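How to budget for a two-arm robot without crying later

Start with the quote, then distrust it. The quote covers the arms. It rarely covers what goes on the ends of them, and an arm without a gripper is a very expensive way to point at things.

Step 1. Write down the jobs before you open a catalog. Ours at Mutdale was picking up whatever gets left on the floor, which sounded cheap.

Step 2. Price the grippers separately. You need 2, plus spare fingers. Paltberg charged us 488 per set of fingers, and I read that line several times hoping it would change.

Step 3. Try awkward objects before you sign. Boxes flatter a gripper. Ask for something round, at floor level, with both arms on it at once, and check that they can get down there.
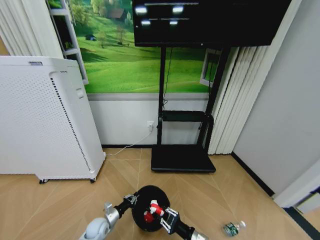
Erasto Kashindye thinks I have the order wrong. He would pay for the service plan first and shop for grippers with whatever is left, having once waited all of September for a wrist joint that the basic plan didn't cover.

Fair enough, so service is Step 4. Get the response time in writing. "Priority" is a mood. Clakden quoted 1115 a year for theirs, parts included, shipping naturally not.

Step 5. Budget for the room. Measure the doorways, find the outlets, and decide how much furniture you are willing to move every morning.

Step 6. Add a line for your own hours. Mine said zero in the first draft, and purchasing believed it.

Send the sheet to purchasing with the quotes attached, oldest first, and note when each one expires.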